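Home Tickets Wiki Team Calendar Log out

Ticket 151 — sim: arm won't pick up the jaw model (Indau student team)

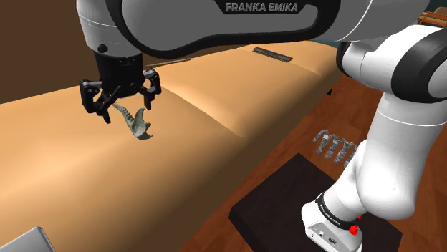

Opened October 10, 2020. Priority high, we need this scene running before the Skamwood round.

Problem: scripted pick fails on jaw. Arm goes to pre-grasp ok, comes down, fingers close, jaw squirts out sideways. Same script on the thin rod is fine — so not the controller I think.

Tried so far:
- lower approach speed, no change
- more friction on the finger pads. Slightly better, still slips
- swapped padded surface for a flat box. Jaw still slips, so cushion mesh is not the culprit (put the cushion back after)
- reset everything to the September config. Same.

Log from last run:
step 900 pregrasp reached
step 944 contact L finger
step 944 contact L finger
step 952 object velocity over limit, abort

Only ever left finger contact. Never right. Grasp point is off center??

Update 1 — turned on collision view. Jaw collision shape is one big convex hull, so the hollow part and the tall prong are all filled in like a solid lump. Fingers hit the hull way before they get to the thin end with the teeth. Explains the left only contact.

Update 2 — re-exported from Ekport with convex decomposition, 52 pieces. Loads ok but sim crawls. Went down to 44, not much faster. Somebody with a better laptop pls try.

Update 3 — kept the 44 and moved grasp target toward the narrow end, wrist turned a bit. Both fingers register now. Lifted twice, dropped once. The drop was during the turn, mass was still the default value, way too heavy for a jaw. Fixed in the Vieira branch, NOT merged yet.

Still open:
- merge mass fix
- check the flat bar has a proper collison shape too, havent looked
- rerun full script with rod + jaw + bar in order
- dont touch the base position, camera presets depend on it

Status: in progress. Leaving it open til the full run passes.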